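Neubau vom Plan kaufen: So prüfen Sie den Bauträger, bevor Sie unterschreiben

Eine Anleitung für Misstrauische, von Delphine Marchetti 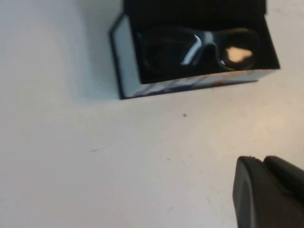

Weiße Geschenkbox, offen, auf weißem Tisch.

Wer eine Wohnung kauft, die es noch nicht gibt, kauft Papier. Das kann gut gehen. Ich habe trotzdem noch keinen Verkaufsprospekt gelesen, in dem die Abendsonne nicht auf jeden einzelnen Balkon scheint, auch auf die nach Norden. Nehmen Sie sich für die folgenden Schritte mindestens zwei Wochen Zeit, egal, was man Ihnen über andere Interessenten erzählt.

Schritt 1: Wer verkauft eigentlich?
Lassen Sie sich den genauen Namen der Gesellschaft geben, die im Vertrag steht. Oft ist das eine eigens gegründete Projekt-GmbH mit wenig Kapital und ohne jede Vorgeschichte. Beim Projekt Mudgway etwa warb überall der Name Planex, unterschreiben sollte man aber bei einer Gesellschaft, von der auf den Plakaten nichts zu lesen war. Holen Sie einen Handelsregisterauszug und fragen Sie nach fertigen Objekten. Fahren Sie hin und klingeln Sie.

Schritt 2: Baubeschreibung lesen, und zwar mit Stift
Streichen Sie jedes »hochwertig«, »oder gleichwertig« und »nach Wahl des Verkäufers« an. Für jede markierte Stelle verlangen Sie Fabrikat, Stärke oder Preisgruppe. Kommt als Antwort »das besprechen wir bei der Bemusterung«, schreiben Sie das Datum daneben und fragen noch einmal, diesmal per Mail. Eine Leserin, Angeliki Tzanetos, hatte am Ende 8 solcher Stellen offen und hat den Notartermin verschoben. Die Wohnung war danach übrigens immer noch zu haben.

Schritt 3: Reservierung
Für die Reservierung werden gern 500 Euro verlangt, mal mehr, mal weniger. Klären Sie schriftlich, ob und wann Sie das Geld zurückbekommen. Steht dort »wird einbehalten«, würde ich nicht zahlen, bevor ein Anwalt den Text gesehen hat. Gutscheine, Küchenrabatte und andere Dreingaben zum Eröffnungswochenende stecken in der Regel im Kaufpreis — rechnen Sie sie mit null Euro.

Schritt 4: Ratenplan
In Deutschland darf der Bauträger Raten nur nach Baufortschritt abrufen. Vergleichen Sie den Plan im Vertragsentwurf mit den Vorgaben der Makler- und Bauträgerverordnung. Vor jeder Zahlung geht jemand auf die Baustelle, der etwas davon versteht und sein Honorar von Ihnen bekommt. Den »unabhängigen« Gutachter, den der Verkäufer empfiehlt, lassen Sie bitte weg.

Schritt 5: Termine
»Voraussichtlich im Januar« ist kein Termin. Verlangen Sie ein Datum für die Bezugsfertigkeit, ein zweites für die vollständige Fertigstellung und eine Regelung, was bei Verzug passiert. Rechnen Sie Miete und Bereitstellungszinsen für ein halbes Jahr länger durch, als man Ihnen sagt. Passt die Rechnung dann nicht mehr, ist die Wohnung für Sie zu teuer.

Schritt 6: Notar
Der Vertragsentwurf muss Verbrauchern im Regelfall zwei Wochen vor der Beurkundung vorliegen. Der Notar erklärt, was drinsteht. Ob das Geschäft für Sie klug ist, prüft er nicht. Stellen Sie Ihre Fragen vorher und schriftlich, und lassen Sie mündliche Zusagen (Stellplatz, Gartenanteil, Kellergröße) in den Text aufnehmen. Wehrt sich der Verkäufer dagegen, wissen Sie auch, was die Zusage wert war.

Fragen zu Schritt 4 bitte in die Kommentare. Einzelne Verträge kann ich nicht prüfen.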